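Project report, Household Automation elective, Nerkeck Technical College. Submitted in February, with the section on shirts removed at our instructor's request for length.

## What we set out to ask

Our proposal said we would find out "whether machines can do household and shop-floor chores yet." Our instructor underlined *yet* and wrote "define" next to it. We took *yet* to mean in an ordinary room, on an ordinary afternoon, with things a person could buy at an office supply store, and without one of us standing by with a hand out. We dropped that last condition in the second week.

Most of what we read beforehand dealt with impressive jobs like folding laundry and loading dishwashers. We wanted something duller. The chores that eat up a shift or an evening are mostly small ones: put the cap back on, straighten the stack, wipe the board. We picked four:

- wiping a small desktop whiteboard
- putting pens back in a cup
- stacking paper trays
- closing a cardboard box with flaps

This report is mostly about the whiteboard, which we had down as the easy one.

## Setup

We worked in the Śliwiński Building, on a table by the wall, using the department's Sosumero arm with a two-finger gripper. The arm is old enough that its manual comes in a binder. Control ran through Gralilari, the course's in-house software, which learns a task from demonstrations and then repeats it with varying degrees of conviction. The budget for props, printing and replacement fingers came to around $900, and we spent most of it on fingers.

A trial was one attempt at one chore. Each had a limit of 60 seconds, which we chose because a person does any of the four in far less and we wanted to be generous. We ran 104 trials in total. The proposal promised 100, and the extra ones are there because we kept saying "one more" until the building closed.

## The whiteboard

Wiping a board sounds like a single action. Written out for a machine, it becomes a list: find the eraser, pick it up, turn it so the correct side faces the glass, bring it to the board, press, move, keep pressing while moving, cover all the marks, stop, put the eraser down. We had "wipe" on our flowchart as one box. By the end that box had its own flowchart.

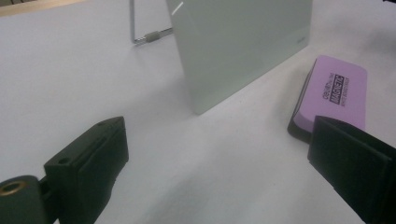 Picking up the eraser went better than expected. It's a block, and grippers like blocks. The arm got hold of it in most trials, and when it missed, it missed in a dignified way and closed on air. The trouble was what it had once it succeeded. An eraser lying flat has its useful side facing down, while a standing board needs that side facing forward, so the wrist has to turn somewhere along the way. Our early demonstrations handled this with a little flick that felt natural to the person doing it. Gralilari learned the flick faithfully and at the wrong time. For a good part of one afternoon we owned a machine that could polish a board with the plastic side of an eraser.

Then there was pressure. A whiteboard bolted to a wall doesn't care how hard you lean on it. A small one on a stand does. Push too gently and the eraser skates over the ink, and with a real shove the board walks backward across the table, taking its stand along. A person fixes this with the other hand and never thinks about it. Our arm had no other hand. We discussed gluing the board to the table and decided that this would be cheating, then tried it anyway to see how much it helped. It helped enormously. Those trials are in the appendix under a separate heading.

The third problem was knowing when to stop. We scored a wipe as complete if no ink could be seen from a normal sitting distance. The arm had no such standard. It repeated the path it had been shown, so a board with marks where our demonstration marks had been came out fairly clean, and a board with marks anywhere else got a confident cleaning of its blank part. Glass made this worse. A bright reflection can look a lot like a pen stroke, and the software went after glare more than once with an enthusiasm we never saw it bring to ink.

We tried different kinds of marks to see what confused it most. Straight lines were fine. Short words were fine if we kept them in the middle. Loops were bad, especially a wide tangle of them running most of the way across, where one pass takes out the center and leaves the peaks standing at the edges – a tidy person would go back for those. 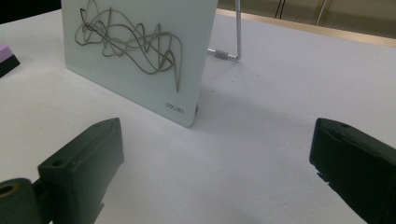 *Figure 2. Board with looping gray lines across its upper half.*

## The other three chores, briefly

**Pens.** Better than wiping, as long as the pens were apart. Two pens side by side were treated as one wide pen. The cup fell over often enough that we put a weight in it, and we're aware of how this sounds after our stand on glue.

**Paper trays.** This was the best result of the project. Trays are rigid, they're all alike, and the bottom one doesn't move much. If your household chores consist entirely of stacking identical trays, the future has arrived.

**Box flaps.** We don't wish to discuss the box flaps beyond what's in the table in the appendix.

## Can machines do chores yet?

Going by our trials, they can do parts of them. Almost every failure happened between two steps that each worked fine alone. The arm could grip and it could slide. Gripping, turning and then sliding with steady force on something that might shift was where it came apart. The shop floor gets around this by fixing everything in place, and our glue trials suggest the shop floor is right. A kitchen or a desk has nothing fixed in place except the sink.

We also have to report on the humans. Setting up each trial meant re-marking the board, moving the eraser back, squaring the stand and restarting the software. All of that took much longer than wiping the board by hand, so by the strictest accounting our project created chores. One of us pointed this out in the second week and was asked to go work on the pens.

## What we'd change

We would add some way to feel contact at the fingertips, so that pressing is measured instead of hoped for. We'd put the marks in new places in every demonstration from day one, and we would vary the board angle too, which we kept the same for far too long out of laziness. A camera check between passes, even a crude one comparing the board with a clean board, would probably do more than any amount of extra practice.

Next year's group is welcome to our demonstration files and the remaining fingers, which are in the lower drawer in the Śliwiński Building. The board is available as well. It needs wiping.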